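4.3 Collection of garment demonstrations on a bed surface

The table-top set described in Section 4.2 covers short motions on a firm, flat support. Folding and laying out clothing on a mattress differs in two respects that matter for policy learning. The support deforms under contact, so the height at which the fingertips reach the cloth is not constant over the work area, and the garment and the sheet under it are both thin, flexible and often close to each other in brightness. We therefore collected a second set, referred to below as Bilesel-Bed, using the same hand-held grippers and the same recording software (Skuvier) but with a revised calibration and a different rule for splitting episodes.

Each episode starts from an unstructured state. The operator drops the garment onto the bed from standing height and does not adjust it afterward. The task is then carried out with one gripper in each hand, and the episode ends when both grippers have been open and clear of the cloth for a fixed hold period. Three tasks were recorded: spread, in which a long-sleeved garment is brought to a flat state with both sleeves extended; fold, which starts from the final state of spread; and retrieve, in which the garment is lifted off the bed and released over a basket. Operators were asked to work at their normal pace and were not told which grasp points to use. An earlier round with prescribed grasp points (collar first, then cuffs) gave cleaner trajectories but a narrower spread of starting states, and policies trained on it failed whenever the collar was hidden.

After removal of incomplete recordings the set holds 747 episodes. Recordings were rejected when tracking was lost for longer than the interpolation limit, when a finger width reading was missing, or when the operator touched the garment directly with a hand. The last criterion was applied by manual review and is the most likely source of residual error, as a thumb resting against the cloth behind the gripper body is hard to see from the wrist view.

Pose estimation

Gripper poses were estimated from the wrist camera and inertial readings by the method of Section 3.1. On the bed surface, the number of stable visual features in the lower half of the view drops sharply, and the tracker depends on the background: ceiling fixtures, walls, furniture and other large static structures. For this reason we did not screen off the work area. Other activity in the room was allowed to continue during recording, and features on moving people and machines were rejected by the standard outlier test with no additional masking. We compared this with a masked variant on a held-out portion of the recordings and found no difference in drift large enough to justify the extra processing time.

Scale drift remained the main difficulty. When the operator leans over the mattress for a long reach, the background leaves the view for a short time and the estimate relies on the inertial readings alone. Trajectories with a gap of more than 15 frames without sufficient features were split at the gap, and the parts were kept only if each contained a full grasp and release.

Finger width is measured at the linkage and converted to tip distance. With thin cloth the closed reading cannot separate an empty grasp from a successful one, and we did not attempt to label grasp success from width alone. Labels were instead assigned from the motion of the cloth in the frames following closure. Ambiguous cases – mostly grasps in which the sheet was lifted together with the garment – were given a separate label and left out of the training split, although they are included in the released data.

Change of bedding

During pilot training we observed that policies trained with a single sheet placed part of their attention on the boundary between sheet and garment and degraded when the sheet was replaced. The bedding was therefore varied between blocks of episodes. Figure 8 gives two wrist-camera views from the Bilesel-Bed set, both with a blue garment, on a cream-colored sheet (first) and on a sage-green sheet (second). The sheets were not pulled tight between episodes, and wrinkles in the sheet are present throughout the data. We regard these as part of the task, as a wrinkle with a height close to that of a folded sleeve is the most common cause of a wrong grasp at test time.

Training and evaluation

The policy is the diffusion model of Section 3.4 with no change in architecture. Inputs are the two wrist images, the relative pose between the grippers, and finger widths over the two most recent steps. The output is a chunk of 8 future actions expressed relative to the current gripper pose. Absolute bed height is not given to the model. In an ablation where it was supplied, the policy pressed into the mattress at locations where the real surface was higher than the nominal value, and the arm controller stopped on a force limit.

Three training conditions were compared: table data only, bed data only, and both sets mixed with equal sampling weight. All were run for the same number of steps with 5 random seeds. Evaluation used the Hovland mattress protocol, under which the garment is dropped by a person who does not see which condition is being tested, and success is judged from the final state alone.

The mixed condition gave the highest success rate on spread and retrieve. On fold, mixed training and bed-only training could not be told apart given the variation across seeds. Table-only training failed on nearly all fold trials, and the failures were of one kind: the fingertips closed above the cloth, and the arm then carried out the remainder of the motion with nothing in the grasp. The same policy was able to complete retrieve in many trials, presumably because a crumpled garment stands higher above the support and tolerates an error in height. Closing the fingers at a lower point by a fixed offset recovered part of the loss on retrieve and none on fold.

The effect of bedding was tested with a sheet that did not appear in training. Policies trained with one sheet lost about a third of their successes under this change, while those trained with varied bedding showed a small loss that was within the spread over seeds. We did not vary the mattress itself, and the results should not be taken to hold for surfaces of much greater or lower stiffness.

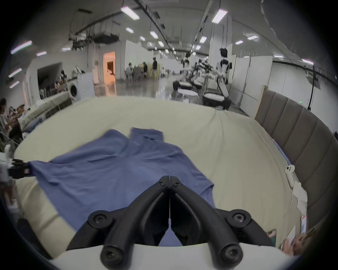
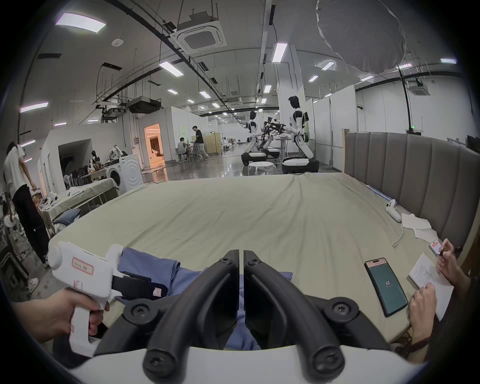

Figure 8. Wrist-camera views from Bilesel-Bed, each with a blue garment and a hand-held gripper above the bed.

The choice to leave ambiguous grasps out of training was questioned in the open review of an earlier version. Flikier objected that a policy which never sees the sheet lifted together with the garment has no means of learning to let go, and asked whether restoring those episodes, with the release phase weighted more heavily, would reduce the failures on spread that we had put down to perception.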